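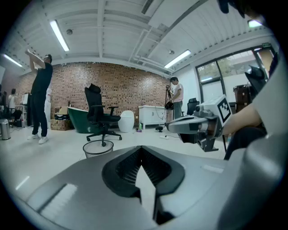
Wenn der Kompressor im Stand mitläuft
Thermomanagement im Elektrotransporter: Was Wärmepumpe, Ventilblock und Software im Winterbetrieb leisten müssen

Die Heizung war im Transporter lange ein Nebenprodukt. Der Dieselmotor gab mehr Wärme ab, als der Innenraum aufnehmen konnte, und ein Wärmetauscher im Kühlmittelkreis genügte. Beim batterieelektrischen Lieferwagen fehlt diese Quelle. Antrieb und Leistungselektronik liefern im Stadtverkehr wenig Abwärme, die Kabine verliert bei jeder Türöffnung Energie, und die Traktionsbatterie verlangt vor dem Schnellladen selbst nach Wärme.

Der Zulieferer Balogh hat für den Kastenwagen Rastier einen Kältekreis entwickelt, der drei Verbraucher bedient: Kabine, Batterie und Leistungselektronik. Kernstück ist ein Ventilblock aus Aluminium, der die früher über den Vorderwagen verteilten Absperr- und Expansionsventile in einem Bauteil zusammenfasst. Das spart Schlauchleitungen und Verschraubungen und damit mögliche Leckstellen. Im Schadensfall wird der Block allerdings komplett getauscht. Einzelne Ventile sind als Ersatzteil nicht vorgesehen.

Vier Betriebsarten, ein Kreis

Die Steuerung kennt vier Grundzustände: Kühlen, Heizen aus der Außenluft, Heizen aus der Abwärme des Antriebs und Entfeuchten. Der Wechsel zwischen ihnen ist der kritische Teil. Wird vom Heizen auf Entfeuchten umgeschaltet, muss sich das Druckniveau im Kreis neu einstellen, bevor der Kompressor wieder Last aufnimmt. Im Rastier dauert dieser Vorgang 13 Sekunden. In dieser Zeit hält ein elektrischer Zuheizer die Ausblastemperatur.

Kurze Strecken mit vielen Stopps belasten das System stärker als lange Autobahnetappen. Die Fahrertür steht offen, die Schiebetür ebenfalls, der Innenraumsensor meldet einen Temperatursturz, und der Regler fordert volle Leistung an. Kurz darauf ist die Tür geschlossen und die Anforderung hinfällig. Frühere Softwarestände folgten dem Sensorsignal unmittelbar. Der aktuelle Stand wertet zusätzlich den Türkontakt aus und friert den Sollwert ein, solange die Tür offen ist.

Erprobung in Podov

Für diesen Beitrag lagen die Messprotokolle einer Wintererprobung auf dem Prüfgelände Podov vor. Gefahren wurde im Dezember ein Zustellprofil mit 46 Stopps je Schicht, einmal mit Wärmepumpe und einmal mit reiner Widerstandsheizung. Batteriekapazität, Beladung und Bereifung waren identisch.

Der Vorteil der Wärmepumpe fällt auf diesem Profil kleiner aus, als die Werte aus dem Rollenprüfstand erwarten lassen. Der Grund liegt im Außenwärmetauscher. Er vereist bei feuchter Luft knapp über dem Gefrierpunkt schneller als bei trockenem Frost, und jeder Abtauvorgang entzieht dem System Energie, die zuvor mühsam gewonnen wurde. 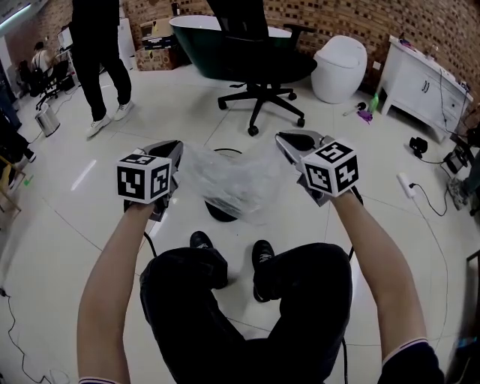
Auffällig ist außerdem die Streuung zwischen den Schichten. Sie lässt sich nur zum Teil mit dem Wetter erklären. Fahrer, die Sitz- und Lenkradheizung nutzten und die Kabinentemperatur niedrig hielten, kamen mit deutlich weniger Heizenergie aus. Eine Vorkonditionierung am Depotanschluss wirkte sich ebenfalls messbar aus, sofern die Abfahrtszeit korrekt hinterlegt war. Bei verschobener Abfahrt kühlte die Batterie wieder ab, und der Effekt war verloren.

Wartung und Kosten

Die Prüfung des Kältekreises sieht der Wartungsplan jährlich vor. Die Flottenwerkstatt Prastport berechnet dafür 349 Euro, einschließlich Dichtheitsprüfung und Auslesen des Ventilblocks. Zu beachten ist die Sachkunde des Personals: Arbeiten am Kältekreis und am Hochvoltsystem erfordern jeweils eigene Qualifikationen. Kleinere Betriebe vergeben solche Aufträge deshalb oft nach außen.

Der Kompressor selbst gilt als unauffällig. Geprüft wurde er vom Hersteller über 1000 Betriebsstunden im Dauerlauf, anschließend wurden Lager und Spiralen vermessen. Weniger Daten gibt es zum Verhalten der Stellmotoren im Ventilblock, die im Zustellverkehr weit häufiger schalten als im Fernverkehr. Balogh protokolliert die Schaltspiele im Steuergerät. Werkstätten können den Zähler über die Diagnoseschnittstelle auslesen, ein Grenzwert für den vorbeugenden Tausch ist bislang nicht festgelegt.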